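The fault that only showed up with the chopsticks

Posted 16 Jul 2026 by Rocío Salazar

I promised a few of you that I'd write up the grip fault properly once I'd calmed down, and I have calmed down, mostly, so pour yourself something and get comfortable. I collect hand-held gripper recordings for a small project called Rorau, tidying jobs mainly, the kind you do after dinner without thinking. We work in people's homes with two grippers, and I love it (the tablecloths alone!). Back in May we moved on to putting cutlery into a metal tray, and that's where my trouble began.

The log for each gripper stores how wide the jaws are open. On my left unit that number had started to stick. I'd close the fingers on something thin and the log would go on insisting they were open, sometimes for a second, sometimes for the whole pick. Spoons with a fat handle came through fine. Chopsticks were hopeless.

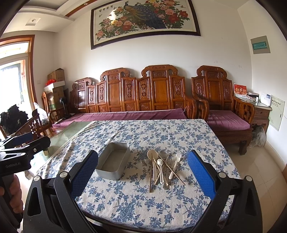
How I missed it for so long

Well, I wasn't looking! The video was lovely, the spoons and forks ended up where they should, and I was so pleased with our pace that I only opened the width plots when we'd reached 849 recordings. I sat there on the couch scrolling through flat lines and felt quite sick. My first idea was the software, so I lost an evening reinstalling Soltine, and then another one blaming the cable, and poor Elteo (the cat, not a colleague) got no supper until ten.

It was a loose sensor magnet in the end. It had a bit of play, and near the closed end of the travel it slipped instead of turning. A drop of threadlocker and 30 minutes of recalibration, and the line moved again the way it should. I now do 10 slow open-and-close cycles before every session and look at the plot before I touch a single fork. I'd also tell you to write down which unit is in which hand, which I hadn't.

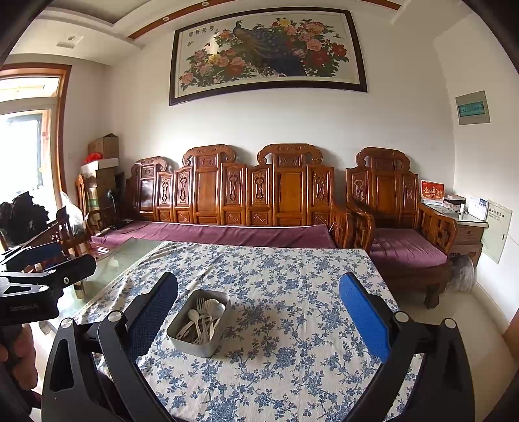
Cutlery in the tray, with the grippers at the table.

We've thrown out every left-hand chopstick pick from the bad stretch and kept the rest after checking them one by one, which took me most of a week and a truly silly amount of tea. The target is still 3000, so there's plenty more cutlery in my future. If you've had the same slipping on yours, do leave me a comment, I'd love to compare plots.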